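Workshop notebook – glaze and lime bench
March, started 7:40 am

Carried on with the limewash trials for the Stevura job. The client wants a deep red on the old boiler room walls, mineral finish, no acrylic anywhere in the build-up. Last week's patches dried two shades lighter than the wet sample, as expected, but the colour also went chalky at the edges where I feathered the brush. I think the putty was too thick going on.

Mixed a fresh batch this morning. Putty thinned to the consistency of skim milk, sieved twice, then left to stand while I weighed the pigment. Used the Enia red oxide, 29 g to the small bucket, wetted out in warm water first. Still got a few dark specks. Will leave the next lot to soak overnight and see if that clears them up.

Tralari pigment arrived too but the bag had split in the carton. Saved most of it in a jar. It is a cooler red than the Enia and I would not mix the two on one wall.
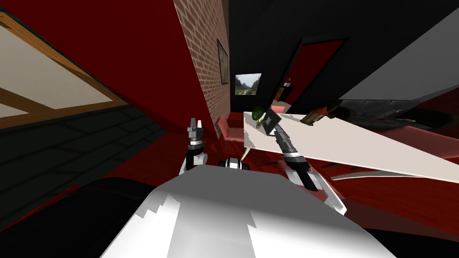
Patch results, 11:15 am

Patch A – one coat over damp render. Good grip, patchy colour. A thumb rubbed across it came away pink.

Patch B – 3 coats, thinner, misted between each. Much better. Even colour by the second coat, and the third only deepened it slightly. Barely dusts.

Patch C – same as B with a splash of casein. No dusting at all, but it has a slight sheen when you look along it. Don't like it for this job. Might suit the Angelovski hallway, where people will be brushing past with bags.

Patch D – forgot to mist before the second coat. Crazed within the hour. Scraped it off and washed the board down.

Going with B. The misting matters more than the recipe as far as I can tell. The fan heater was on for A and off for the rest, so A probably wasn't a fair test and I should redo it.

Afternoon, bare brick

Moved on to the question of whether to wash straight over the brick or render it first. The old bricks vary a lot in how much they drink. Flicked water at a test row and the softer ones went matte almost straight away, while the hard dark ones held beads on the surface. A single coat of wash over that will come up blotchy, and the mortar will take it differently again. 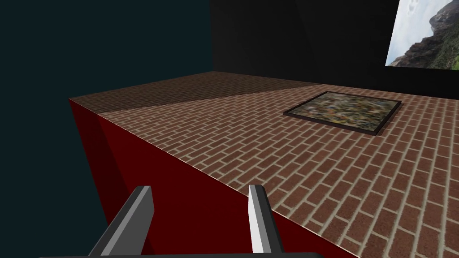

Note from the Stevura office came back at 3:20 saying they would rather see the brick left bare on the low plinths and the red kept to the flat faces. They also asked whether the joints need repointing before anything else is done, as the last contractor used a cement mix and it has started to pull away from the brick.

My answer is yes, rake out and repoint in lime wherever it is loose. Cement joints next to soft brick will keep trapping water and the wash will blow off beside them. Priced the extra at $890 with sand included, labour on top. Sent that through before I packed up.

To do
– Redo patch A with the heater off
– Soak oxide overnight, lid on
– Order 9 more bags of putty, check the use-by stamp this time
– Ask Tralari about a credit for the split bag
– Find the good sieve. The one I used today has a hole near the rim, so that may be where the specks came from
– Label the jar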